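Notes -- robots in theatre, what changes for staff (Estcombe, September)

SLOW DOWN at start. Thank hosts. 21 mins then questions

Open w/ the stitching. Everyone thinks it's about the surgeon. It isn't only. Ask room -- who here has scrubbed for one? Hands up

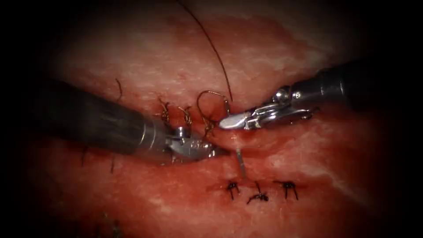 Scrub nurse used to stand elbow to elbow, hand things over, read the surgeon's face. Now surgeon is at the console across the room. So you talk more. Say it out loud, repeat it back. Took our team 18 cases to stop shouting

Knots still tied one by one, two instruments, needle and thread. Automation bit is small at the moment, dont oversell!! Vurberg pilot = suggests next stitch, person decides 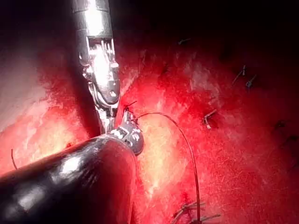
Author: Theatre practice educator, Estcombe

Jobs -- be straight about it. No posts lost. But second assistant does less with hands, more watching the screen. Some hate that. Say so

Training: 342 hours across the department, mostly evenings, not all of it paid at frist. Fixed now

Skip Skultar slide if short of time

End on rota question, then sit down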